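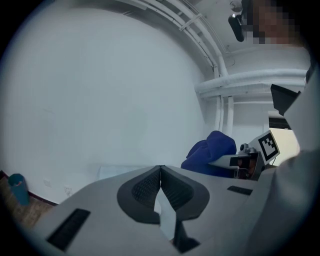

Ljungberg House, ground floor back room
Walk-through for October, item 17 onward
Checked by Margit Lindholm, with thanks to Sigrun Brekke for lending me her tester and her good flashlight

17. Wall paint and plaster: OK. One faint scratch running sideways, and I would leave it alone until the whole room gets painted.

18. Electrical outlet above the baseboard: OK. Tester showed correct wiring, and the plate didn't budge when I wiggled it. Please keep the trash bin a little farther along, dear people -- paper does pile up in there.

19. Plain wall plate: OK. Both screws snug.

20. Trash bin (the teal one): emptied after my visit. Still a perfectly good bin, so no need to order another from Molta.

21. Baseboard: OK. I ran my hand along it and found no gaps worth fussing over.

22. Pipework in the corner: NEEDS A LOOK. No drips that I could feel, but I'd be happier if Sigrun went over the joints before the heating comes on for the season.

23. Floor: OK. Swept nicely, thank you!

Next visit in 8 weeks, and I'll bring the coffee.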